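# Clurnadis changes storage units in furnished bedrooms

10/26/19

Clurnadis, the furnished lettings firm, has begun fitting open-cube bookcases in the bedrooms of its smaller flats in place of chests of drawers.
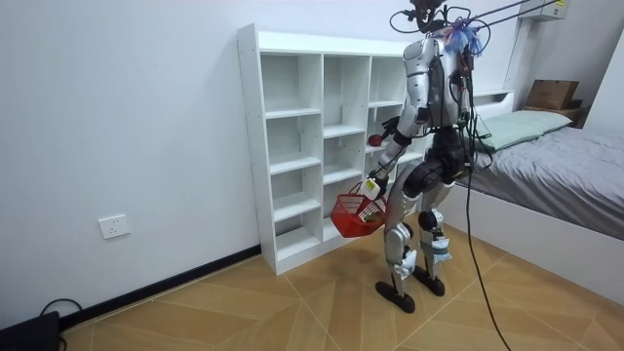 The first 30 bedrooms are to be finished before the end of the year. The remainder will be done as tenancies end, so that no unit is exchanged while a room is let. The firm manages 400 bedrooms in all, most of them in the Perna and Luo buildings.

The new unit is white, freestanding and arranged in three columns. It is supplied without doors or inserts. Tenants may add their own boxes, provided that these slide in without force and do not project past the front edge of the shelf. Boxes with metal corners are not permitted, as the finish marks easily and cannot be touched up on site.

Clurnadis gave two grounds for the change. The drawers in the old chests were the most frequently reported fault in its bedrooms, mainly runners that had come away from the side panel. The chests were also deep, and in the narrower rooms a drawer could not be fully opened with the bed in its normal position. An open unit needs no clearance in front of it beyond the space to stand.

The bookcases stand against a plain wall, clear of the radiator and the door swing. Each is fixed at the top with two brackets. Where the skirting board holds the unit away from the wall, a timber packing strip is placed behind the bracket. Fixings are checked at the start of each tenancy and again at the mid-term visit. Tenants who want the unit moved must ask the building office, and the brackets must not be removed by anyone else.

Guidance on loading has been added to the room handbook. Books and other heavy items go in the bottom row. Small loose articles such as balls, toys and chargers are best kept in a box, particularly where the compartment is at a child's height. Nothing should be stored on top of the unit. The handbook also recommends filling the shelves from a basket carried to the bookcase, which avoids leaving items on the floor while the room is being put in order.

Rooms are handed over with the compartments cleared and wiped. At the end of a tenancy they must be returned in the same state. A cleaning charge applies if adhesive hooks, labels or liners have been left in place.

Mindia, the contractor for the work, is assembling the units at its own yard and delivering them complete where the stairs allow. In the upper flats of the Luo building the turn of the stair is too tight, and the units there are being assembled in the room. Assembly in the room takes two fitters and requires the bed to be stood on end, so tenants moving into these flats are asked not to send belongings ahead.

The old chests are being sorted at the yard. Those with sound runners will be kept for the larger bedrooms, where they will continue in use. The rest will be broken down for board recycling. Clurnadis said that chests would not be offered for sale to tenants, as it has no means of delivering them.

No change is being made to wardrobes, bedside tables or flooring. Rents on current agreements are not affected. Inventories will be reissued for every room in which a unit has been exchanged, and tenants should check that the bookcase is listed under bedroom furniture before signing. Any scratch or chip present at the start should be noted on the inventory with the column and row in which it occurs, counting columns from the left and rows from the floor.

A second order will be placed in July if the first rooms give no trouble. It may include a shorter version of the unit for 6 bedrooms in the Perna building with sloping ceilings. Measurements for those rooms have been taken, but the height has yet to be agreed with the supplier.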